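# Udeck Issues Good-Practice Rules for Shared Robot Workrooms

**9th March.** Udeck has adopted a written set of good-practice rules for rooms in which people and tabletop robot arms work side by side. The rules apply to all rooms operated by Udeck and to its partner sites at Tormont and Kerkemum. They replace the separate site notices in use since October.

The document, registered as Guideline 43, covers the handling of soft goods such as bags, clothing and packaging. Existing site notices dealt mainly with rigid parts and gave little direction on items that fold, slip or catch. A working group chaired by Styliani Spanos prepared the text after a review of 786 session records from the three organizations.

Under the new rules, each worktable must have one named operator at all times. Items are to be placed on or removed from the table by that person only, and only after the arms have been brought to a stop. Visitors and staff from neighboring stations must remain outside the marked reach of the arms. Where several stations share one room, each must keep its own log.

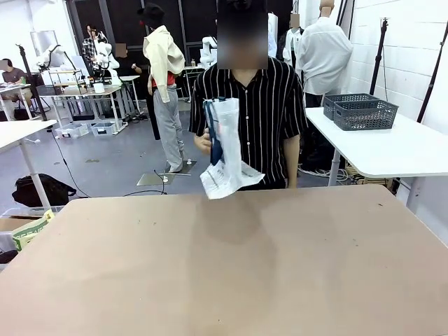

Evangelia Vasilakis asked during the comment period whether the single-operator rule would hold up in a crowded room, where a colleague may be nearer to the item than the operator is. She proposed that a second person be allowed to act on a spoken signal. The working group considered the request and declined it for the present edition. Spoken signals are easily missed where more than one station is running, and the records did not show that a second pair of hands shortened the work.

The section on soft goods sets out how bags and similar items are to be presented and held. Loops, straps and handles must be checked before each session for tears and loose threads. Gripping force is to be set at the lowest level that holds the item, and any change to that level must be entered in the log. When two arms work on the same item, they must not pull in opposite directions unless the session plan calls for it. Grip pads are to be inspected after every 30 sessions and replaced if the surface has worn smooth.

Bags of thin film or woven plastic may be used with their ordinary contents inside, provided that the contents have been listed beforehand. Glass, blades and liquids are excluded. An item that tears during a session must be withdrawn, and the session closed, before work resumes with a replacement.

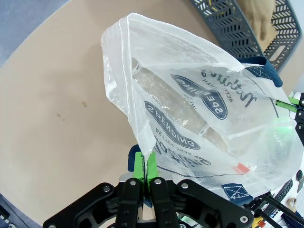 Olatunji, in a written reply to the draft, objected to the listing of contents and called it a burden on sites that change their items many times a day. The reply also asked that standard sets of items be approved once and then used freely. The final text accepts the second point. A site may register a standard set with Udeck, after which the operator need only enter the set number in the log.

Further provisions concern the area surrounding the table. Emergency stops must be within reach of the operator and may not be covered by cables, garments or packaging. Cables on a work surface are to be coiled and kept clear of the travel of the arms. Cables on the floor must not cross the operator's usual path. Bags, boxes and personal belongings are to be stored away from the operator's standing position before a session starts.

The guideline also addresses the privacy of persons present in the room. Where cameras record a session, faces must be obscured before any picture is passed outside the site. The duty applies equally to persons in the background who are taking no part in the work.

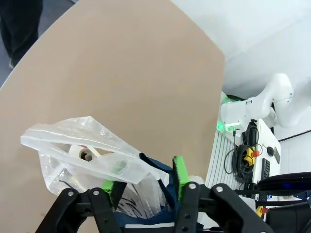 *A gripper holds navy blue fabric beside a clear plastic bag. Guideline 43 covers soft goods handled at the table.*

Sites have until October to bring their rooms into line. During that period, a room that does not yet meet the cable and storage provisions may continue to operate, but the rules on the named operator and on emergency stops take effect at once. Udeck will accept requests for exceptions in writing. Each request must name the room, the rule concerned and the length of time for which the exception is sought.

Operators will be asked to read the guideline and sign a statement that they have done so. Signed statements are to be filed on Form 501 and kept at the site. Training sessions will be held first at Tormont and then at Kerkemum, with dates to be announced by each site.

Questions on the text may be addressed to Styliani Spanos at the Udeck office. Comments received before October will be considered for the next edition.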